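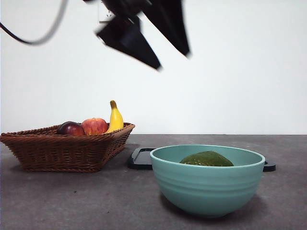

Coin cataloger wanted, Conneely Coins, Brevside. Part time, May start. We have 142 trays of medals and old silver from the Holtine estate, oldest piece dated 1747, and none of it is listed yet. You'll weigh, grade and write short entries. Fruit in the bowl and basket is for staff - help yourself.
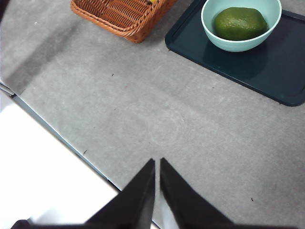 How to apply

Send a one page letter and 2 sample lot descriptions to Paora Henare at the Ponodcombe office. No calls before noon pleas. Training given, loupe too.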